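I have been meaning to write about the table for weeks now, and every time I sit down to do it I end up wiping the thing instead, or moving the mail off it, or putting the kettle on. So the kettle is on, the mail is on the stairs, and here we go.

Those of you who have been reading since the Brumthorpe apartment will remember the old table, the one with the drop leaf that dropped whenever it felt like it. It came with us to Prustincombe in August, lost a hinge on the way, and spent the fall propped up on a stack of cookbooks. I was fond of it. I ate a lot of soup at it. But there is only so long a person can hold down a leaf with one elbow while cutting up a potato, and by the new year I had started looking.

I looked for far too long! I went to Mulcahy twice — it's the big secondhand place out past the bus depot, up two flights, all wardrobes and umbrella stands — and came very close to buying a dark, heavy thing with carved legs for 700. I sat at it for so long that a man asked if I was waiting for someone. It was beautiful, and it would have filled the kitchen like a parked car. I went home and taped out its outline on the floor, and then had to step over the tape to reach the stove, so that was the end of that.

What I wanted was something pale. The kitchen faces north and we get our sun late and sideways, and the old table soaked up every bit of it. Kauko Heinonen, who lives two doors down and has strong views on furniture, told me pale tables show everything. He's right, they do. They show coffee and beet juice and ballpoint pen. They also show you where the crumbs are, and I have come around to thinking of that as a good thing, mostly.

In the end it was Fonholm, the little shop by the canal. I had set myself a limit of up to 1000, delivery included, and I stayed under it by carrying the chairs home myself, one at a time, over three evenings (my shoulders have forgiven me, just about).

## Living with it

The first thing I did was ruin my own rules. I'd promised that nothing would live on the new table, no bowl, no basket, no pile. That lasted 14 days. Then the seed packets arrived and had to be spread out somewhere, and after the seed packets came the tax papers, and after the tax papers a jigsaw puzzle that I will not be finishing.

So now I have a smaller rule, and it's going much better. Everything comes off before supper. It doesn't have to be put away properly, it just has to come off, and the stairs have turned out to be very useful for this. Then I go over the top with a cloth wrung out in warm water with a drop of dish soap, and again with a dry one. I go with the grain. I don't know if it makes any difference to the table but my grandmother did it that way and I can't seem to move my arm in the other direction.

I still need to sort out felt pads for the chairs, and the light over the table hangs too low for anyone tall — sorry again to my brother-in-law. And I'd like a runner, maybe, in a faded blue, if I can find one that doesn't slide. For now, though, I'm enjoying the wood as it is. It's a light, beige sort of color, with fine lines only a little darker than the rest, and I like how they run off on the diagonal when you come at the table from a corner. I catch myself following them with a finger while the tea gets cold.

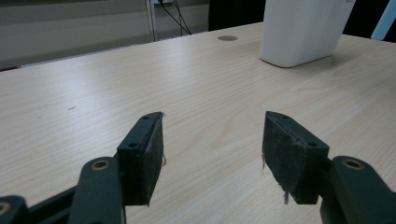
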